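Ottavio Rizzi
Juni 2021

1/ Ich habe diese Woche das neue Album vom Quartett Geum gehört, mehrmals, und schreibe hier auf, was mir dazu einfällt. Es heißt »Curnarthorpe«, erscheint bei Panex und dauert 47 Minuten. Wer lieber gleich hört: Die Platte gibt es auf CD und als Download, Vinyl soll im September folgen.

2/ Zur Besetzung. Rebecca Colombo spielt Tenorsaxophon und Bassklarinette, Bartosz Pietrzak Klavier, Amedeo Serra Kontrabass, Assunta Farina Schlagzeug. Die Stücke sind fast alle von Colombo, zwei stammen von Serra. Gäste gibt es keine.

3/ Das Debüt »Tridier« fand ich damals zu voll. 13 Stücke, viele davon unter vier Minuten, und kaum eines durfte sich entwickeln. Auf »Curnarthorpe« sind es sieben. Das längste dauert 18 Minuten, und es ist das beste.

4/ Dieses lange Stück heißt »407«. Es beginnt mit Bass allein, gestrichen, ziemlich tief und rau. Nach zwei Minuten kommt die Bassklarinette dazu und spielt eine Linie, die dem Bass im Abstand einer Quinte folgt. Klavier und Schlagzeug warten lange.

5/ Wenn Farina dann einsetzt, spielt sie zuerst nur mit Besen auf der kleinen Trommel. Das Tempo steht da noch nicht fest. Man hört, wie die vier sich daran herantasten, und an einer Stelle ist Pietrzak deutlich früher da als die anderen. Sie haben es dringelassen. Ich finde das richtig.

6/ Pietrzak ist für mich der Grund, die Platte zu kaufen. Auf dem Debüt hat er viel begleitet und wenig gesagt. Jetzt spielt er linke Hand und rechte Hand fast wie zwei Leute. Im zweiten Stück läuft unten ein Muster in fünf, oben phrasiert er in vier, und trotzdem klingt es nach Lied.

7/ Weniger überzeugt bin ich von den beiden Serra-Nummern. Die erste ist eine Ballade, schön aufgenommen, aber das Thema kommt dreimal unverändert. Die zweite ist ein schneller Blues, bei dem Colombo ihre bekannten Wendungen abruft. Das kann sie, das wusste man schon.

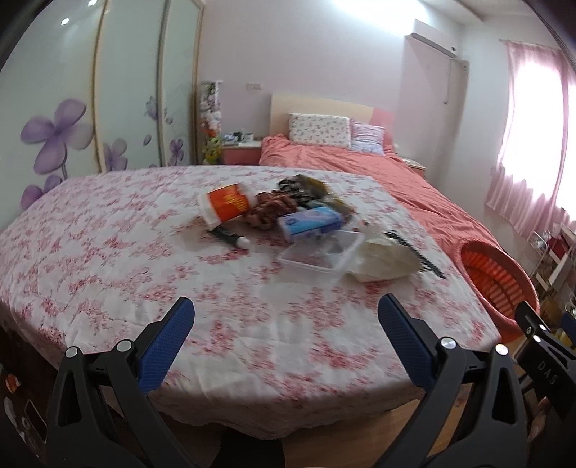

8/ Zum Klang. Aufgenommen wurde in einem Raum, alle zusammen, ohne Kopfhörer. Das Schlagzeug streut deshalb ins Klaviermikrofon, vor allem die Becken. Über kleine Lautsprecher stört das ein wenig. Über die Anlage im Wohnzimmer war es für mich kein Thema mehr.

9/ Der Bass ist sehr weit vorne gemischt. Beim ersten Hören habe ich leiser gedreht, beim zweiten wieder lauter. Bei »407« braucht es das, in der Ballade wäre weniger besser gewesen.

10/ Ich wurde gefragt, ob das noch Jazz ist oder schon Kammermusik. Es gibt Soli über Akkorde, es gibt Swing – im vierten Stück sogar ganz ungebrochen, mit laufendem Bass. Es gibt auch sechs Minuten, in denen alles notiert klingt. Mir reicht das als Antwort.

11/ Der Begleittext im Heft ist leider dünn. Eine halbe Seite, viel über Landschaft und Stille, nichts über die Stücke. Ich hätte gern gewusst, woher der Titel »407« kommt. Wer es weiß, bitte melden.

12/ Für wen ist das? Wer Colombo nur von ihren Auftritten mit Bigband kennt, wird sich umstellen müssen. Sie spielt hier viel leiser, mit mehr Luft im Ton, und auf der Bassklarinette fast ohne Vibrato. Wer das Debüt mochte, sollte mit dem vierten Stück anfangen und sich »407« für den Abend aufheben.

13/ Noch ein Nachtrag zur Reihenfolge. Die Ballade steht direkt hinter dem langen Stück und geht dort unter. Ich habe sie beim letzten Durchgang an den Anfang gesetzt, da wirkt sie besser. Den Blues lasse ich inzwischen weg.

14/ Vom Vinyl soll es eine erste Auflage von 100 Stück geben, mit anderer Hülle. Ich habe eins vorbestellt. Wenn es da ist, schreibe ich noch etwas zur Pressung. Nächste Woche geht es hier mit zwei Soloplatten für Klavier weiter.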